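机の木目

メルヤ・トゥオミネンは、四月にこの町へ来ました。住む部屋は二階にあり、窓の下を路面電車が通りました。部屋には寝台と、細い棚と、椅子が一つありました。机はありませんでした。

「机は、自分で選びたいでしょう」と大家さんが言いました。前に住んでいた人の机は、その人が持って行ったそうです。メルヤは「はい」と答えましたが、本当は机のことをまだ考えていませんでした。

はじめの二週間、彼女は窓の台の上で食事をしました。皿を置くと、手紙を書く場所がなくなりました。手紙を書くと、皿を床に置かなければなりませんでした。姉への手紙には、いつもパンの粉が入りました。姉は返事に「パンをありがとう」と書きました。

ある土曜日に、メルヤはセッパラという古道具の店へ行きました。店は橋の向こうにあって、入口に植木鉢がたくさん並んでいました。中は暗く、家具が天井の近くまで積んでありました。主人は背の低い男の人で、眼鏡を額の上にのせたまま、眼鏡を探していました。メルヤは少し迷って、自分の額を指で示しました。主人は笑って、それから急に親切になりました。

「どんな机がいいですか」

「明るい色の机がいいです。冬が長いですから」

主人は奥から一つの机を出しました。上に載っていた毛布を取ると、明るい木目が見えました。線はまっすぐではなく、水が流れるように少し曲がっていました。メルヤは手のひらを置きました。子どものときに知っていた台所の机を思い出しました。母がその上で生地をのばし、父がその上で時計を直しました。父は直した時計を必ず一晩机に置いて、朝になってから壁に戻しました。

「これはウシクという村から来ました」と主人が言いました。「学校の先生の机でした。幅は185センチです。一人の人には少し大きいかもしれません」

「大きいほうがいいです」とメルヤは言いました。なぜそう言ったのか、自分でもよくわかりませんでした。

机は次の週に届きました。若い男の人が二人で運びましたが、階段の角で動かなくなりました。二人は机を縦にして、また横にして、最後に脚を外しました。脚を留めるねじは24本ありました。一人が外したねじを帽子の中に入れ、もう一人が「帽子をかぶるなよ」と言いました。メルヤはその言葉がわかって、うれしくなりました。この町の冗談がわかったのは、そのときが初めてでした。

部屋に入ると、机は思ったよりもずっと大きく見えました。寝台から机まで、三歩しかありません。彼女は窓の台から皿とインクと姉の手紙を移しました。全部を置いても、まだ広い場所が残りました。
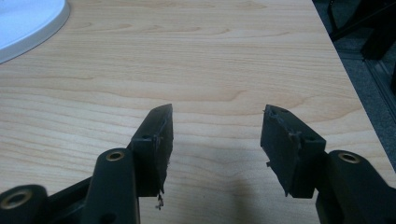

明るい木目の上で、開いたままの黒い二本の指。

その夜、メルヤは長い間、何もしないで机の前に座っていました。電車の明かりが来ると、木目の線が浮かんで、また沈みました。線の一つは、故郷の川に似ていました。ウェラモンという名前の、ゆっくりした川です。川は町の東で大きく曲がり、曲がったところに桟橋があります。木目の線も、同じように曲がっていました。彼女はそこに指を置いて、桟橋のところで止めました。

次の日から、机の上で暮らすような毎日になりました。朝は左の端でコーヒーを飲みました。昼は仕事に行き、夜は右の端で言葉の勉強をしました。先生は一日に10の言葉を覚えなさいと言いましたが、メルヤは15を紙に書いて、そのうちのいくつかを次の朝に忘れました。忘れた言葉は、もう一度同じ紙に書きました。「蝶番」という言葉は、四回も書きました。

真ん中は使いませんでした。決めたわけではありませんが、物を置くと、川が見えなくなるからです。本が真ん中のほうへすべって来ると、彼女はそっと端へ戻しました。

夏に、姉が訪ねて来ました。姉は荷物を下ろすと、すぐに机の真ん中へ帽子を置きました。メルヤは何か言おうとして、やめました。

「大きな机ね」と姉は言いました。「一人なのに、どうしてこんなに大きいの」

「お店にあったから」

姉は帽子を持ち上げて、その下をしばらく見ていました。それから、曲がった線の上に指を置きました。

「ここ、ウェラモンに似ている」

「桟橋はそこよ」とメルヤは言いました。

「ちがう。桟橋はもっと手前。あなたは小さかったから、覚えていないのよ」

二人は桟橋の場所について、夕食の時間まで話しました。姉は鉛筆で印をつけたいと言い、メルヤはそれを許しませんでした。代わりに、姉はパンの粉を少しつまんで、自分が正しいと思うところに置きました。メルヤも一粒を取って、別のところに置きました。

窓を開けていたので、電車が通ると風が入りました。粉は二つとも、川下のほうへ少し動きました。

「お茶にする?」と姉が聞きました。

メルヤは立って、カップを二つ、机の左の端に並べました。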